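12 November 2024

Batter day again. I promised to write this up while it was fresh, and for once I'm doing it with flour still on my sleeves, so please forgive the thumbprints on the paper copy. The subject is still buckwheat, and how long a buckwheat batter wants to sit before it goes anywhere near heat. We've been circling this question since August, and I think we are a little closer to an answer, or at least we're asking it better than we were.

For anyone picking up the notebook in the middle: the Bech project wants a thin, dark pancake that can be folded around something savory and carried to a table without splitting along the fold. It has to be all buckwheat, no wheat flour sneaked in to hold it together, and the batter has to be something a cook can mix in the morning without standing over it. The August version tasted wonderful and broke like a roof tile. Every version after that folded better and tasted flatter, which was discouraging, and I'll admit I put the whole thing on a shelf for a while and went off to play with pickles.

What brought me back was a new sack of flour. Our first flour came from the mill at Salton, a coarse, speckled gray with plenty of hull in it. The second one is sold as Ceko, much paler and ground a good deal finer. I had been treating them as the same ingredient with different labels, and I'd like to apologize to my notebook for that. They drink water in completely different ways! The Ceko takes it up right away and then seems to be finished. The Salton looks like soup when it's first mixed, and you worry, and you reach for more flour, and you must not, for it will thicken all by itself if you leave it in peace.

So today's plan was simple. Each flour got its own bowl, with the same weight of water, the same salt and the same small spoonful of oil, and each bowl was divided into jars to rest for 30, 60 and 90 minutes. Lids on loosely, jars on the shelf by the window where the temperature stays fairly even at this time of year. I stirred each one just before using it and wrote down what the whisk felt like before I'd let myself look at the clock.

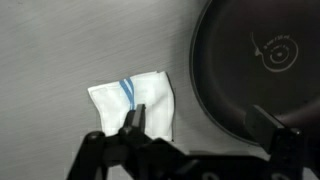 The whisk notes are the part I enjoy most, even though they're the hardest to make any use of later. For the Salton at the shortest rest I wrote "like thin paint, grit on the bottom." At the middle rest it had turned to "cream, pulls a bit." By the longest it was "cream, ropy, leaves a trail." I do love a batter that leaves a trail. The hull had softened too, and when I rubbed a little between finger and thumb it felt more like fine semolina than like sand.

The Ceko hardly moved. My note at the first jar says "pouring yogurt," and my note at the last jar says "pouring yogurt, see above," in slightly crosser handwriting. There may have been some thickening, but if there was, my wrist couldn't find it. What it did do was change smell. By the longest rest there was something sweet and hay-like coming off the jar that hadn't been there to begin with, and I went back to it more times than was useful, just to put my nose in it.

A word about the water, before I forget. I used it cool from the tap for everything. Last time I had warmed it for one flour and left it alone for the other (I can't tell you why, the note just says "warmed, felt right"), and the comparison was worthless. If you take anything from these pages for your own bench, take that. Write down the water. Write down the bowl too, if you have favorites, as glass and steel do feel different under a whisk and you will fool yourself.

### How they folded

The folding test is the same as ever. Cook one side until the edges lift, turn, give the second side a short while, slide it onto a rack, let it cool until you can hold it comfortably, and fold it in half with a flat hand. Then in half again. A pancake that survives both folds gets a tick. A pancake that survives both folds and can be opened up again without a crack gets a tick and a small star, and I am as stingy with stars as my old piano teacher was.

The Salton, short rest, cracked on the first fold every time. It wasn't a clean crack either, more of a crumbling along the line, as if the pieces had only ever been lying next to each other. After the middle rest it took the first fold nicely and complained at the second. After the long rest it took both, and a couple of them opened up again as good as new, and I made a noise that brought people in from the office.

The Ceko took the first fold at every rest, and the second fold at every rest too, more or less. On the folding test alone I'd have to give it the prize and go home. But then you eat it. It's pleasant, it's soft, and it tastes of very little. I kept adding salt to my own plate and then feeling I was cheating. The Salton has that bitter, toasty, slightly muddy flavor that makes you think of wet fields and good butter, and after it the other one is like hearing a song through a wall. 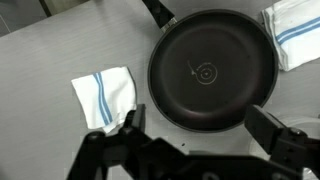 Naturally I mixed them. I know that wasn't the plan, and I know what I've written on the inside cover about changing the plan in the middle of the day, but there was batter left in both of the long-rest jars and it would only have gone down the sink. I put them together in equal parts, whisked, and let the jar stand just long enough for me to drink a cup of tea.

Well! It folded like a handkerchief. The flavor was most of the way to the Salton, the grit was gone, and the color was a lovely deep speckled brown with lace at the edges. I'd call it the best thing we've made for this project, with the usual caution that I was hungry by then and had talked myself into a good mood. It needs doing again from scratch, mixed as dry flours at the start, and with somebody other than me deciding what counts as a crack.

I've also been wondering how much of the difference is rest and how much is simply grind. If a coarse flour needs time for the water to find its way to the middle of each bit, then sifting out the largest bits ought to give us a shorter rest with the same fold. But the largest bits are mostly hull, and I suspect the hull is where a good part of the flavor lives, so we would be back to the song through the wall. A middle way might be to soak the siftings by themselves, the night before, and add them back in with their water. It's fiddly, and I can hear the groans from the cafe side already, but it's the sort of fiddly that can be done half asleep.

On seasoning, only a little to report. I held the salt steady all day and I'm glad I did. There was some talk last time of a splash of cider in the batter, and I'd still like to try it, but cider brings sourness and a touch of fizz along with the flavor, and I want the plain version standing firmly on its own feet first.

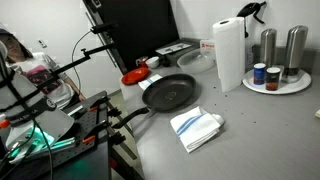
A colleague reading over my shoulder wanted to know why I stop at the longest jar, when the batter was plainly still improving, and whether an overnight rest in the refrigerator wouldn't settle the whole matter in one go. The same colleague added that the grandmothers we are all copying left theirs until the next day and didn't own a timer.

It's a fair point and it stung a bit. My answer at the time was that the Bech kitchen has no cold space to give away overnight, and that's true, but it's a reason about their kitchen and has nothing to do with batter. If overnight turns out so much better than everything else, then we should at least know by how much, so they can decide whether a shelf is worth it. I've written it into the plan below. I do worry about sourness creeping in, and I worry about the batter splitting into a gray puddle with clay at the bottom, as one of the summer ones did. A good stir may put that right, or it may not.

The other comment from lunch was about thickness. Two people said, separately, that they liked the thicker ones better, the clumsy ones I'd poured at the start before my hand settled. Those were close to double what the project asks for. I'm recording it here without doing anything about it, though I'll admit they were very nice with egg.

While I'm being orderly, a reminder about the shared Imasine binder. The batter sheets from August are filed under "pickles," which is my doing. I've moved the ones I could find. If you come across a page with a brown ring on it and the words "roof tile" in the margin, that's the missing sheet, and I would be so grateful to have it back. It has the original water weights on it, and I have been working from roughly 60 percent memory ever since. 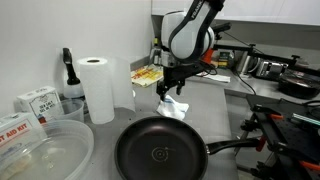 ### For next time

- Mix the flours dry, equal parts, and rest a single large jar, pouring from it as the day goes on. Fewer jars to wash, and one less thing to mislabel.
- Put one jar in the refrigerator overnight. Taste the raw batter in the morning before stirring, then after.
- Sift a small amount of the Salton and soak the siftings separately. Note how much stays behind in the sieve, by weight, and keep a pinch of it in an envelope.
- Ask someone else to judge the folds, ideally someone who hasn't been told which batter is which.
- Cool water from the tap again. No warming, however right it feels.
- Leave the cider alone until the plain one is settled. (I mean this. The bottle is behind the vinegar and it can stay there.)
- Check with the Bech cooks what goes inside. A wet filling will be a different test altogether, and we've only ever folded these around nothing.

One more small thing, added after washing up. The leftover pancakes, stacked and wrapped in paper, were still soft when I went to put them away, all but the short-rest Salton ones, which had gone stiff around the rim. I brushed a couple of the stiff ones with butter and toasted them in strips, and they made an excellent cracker. It isn't what anybody asked us for. I've put the rest in the tin by the kettle, so help yourselves, and if you like them, write it on the back of this page.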